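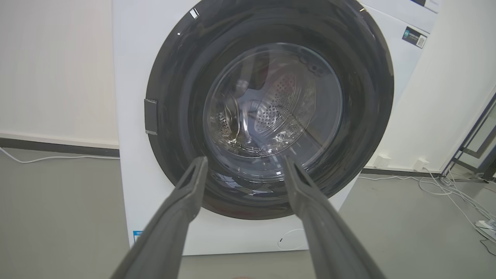 Visitor Information, Issue 19, page 6

Leltport and Vorncombe Tramway
Frequently asked questions

Last updated September 28, 2023

What is the Leltport and Vorncombe Tramway?

It is a narrow gauge heritage tramway running inland from the harbour at Leltport to the old quarry village of Vorncombe. There is one intermediate stop, at Cledby. The line was built to bring stone down to the wharf and carried passengers in mixed trains until the quarry closed.

Who runs it?

The tramway is owned by a preservation society. Roland Naylor is the operations manager and Francine Beaudoin looks after bookings and group visits. Train crews are members who have completed the society's training.

When do trains run?

The season opens in March. Check the timetable page before you travel, as the colours on the calendar show which service is in operation. A green day has a full service. A yellow day has a reduced service and the last train up does not connect with the bus at Vorncombe.

How long does the trip take?

A return trip from Leltport takes 70 minutes on a green day, including the time needed for the engine to run around its train at Vorncombe. Yellow day trains wait longer at Cledby to pass the engineers' trolley.

Do I need to book?

Not for ordinary trains. Tickets are sold at Leltport and at Vorncombe. Passengers joining at Cledby pay the guard. Booking is required for groups, for the evening trains and for the driver experience.

Can I get on and off along the way?

Yes. Your return ticket is valid all day. Cledby is a request stop, so tell the guard before leaving Leltport if you want to get off there. To stop a train, stand on the platform and give a clear hand signal.

Is every train hauled by steam?

No. The Shahbazi diesel works the first train on most yellow days, and it will replace steam at short notice during a fire ban. Fares are the same either way and we do not give refunds for a change of engine.

What is the Shahbazi diesel?

It is a four-wheeled quarry locomotive, named after the contractor who brought it to the line. It was out of use for many years and was returned to service by Benjie Buenaventura and the Cledby workshop group. The original gearbox is on display in the goods shed at Leltport.

Are the carriages accessible?

One carriage on each train has a wide door and space for two wheelchairs. A ramp is kept at Leltport and at Vorncombe. The platform at Cledby is too low for the ramp, so wheelchair users cannot board or leave there. Please phone ahead on a yellow day so the right carriage is in the train.

Can I bring a dog?

Dogs on a lead travel free, but not on the seats. They are not allowed in the tearoom at Vorncombe. There is a water bowl at the side door.

What about bicycles and strollers?

Folded strollers go in the guard's van. Bicycles are carried if there is room, and the guard's decision is final. Electric bikes are too heavy to lift into the van and are not carried.

Where do I park?

Use the harbour car park at Leltport. It belongs to the council and the ticket machine takes coins and cards. Parking at Vorncombe is for residents only.

Can I visit the workshop?

The Cledby workshop is open on green days, subject to staffing. Wear closed shoes. Children must be with an adult. Gerardo Cabanatuan leads the tours and can answer questions about the boiler work.

How do I become a member?

Forms are available at either ticket office. The society has almost 500 members, and new ones are welcome whether or not they wish to work on the line. To join the track gang, speak to Dindo Yap. Boots and gloves are supplied, but bring your own lunch.

I left something on the train. What should I do?

Lost property is held at the Leltport ticket office until the end of the season. Please describe the item and say which train you were on.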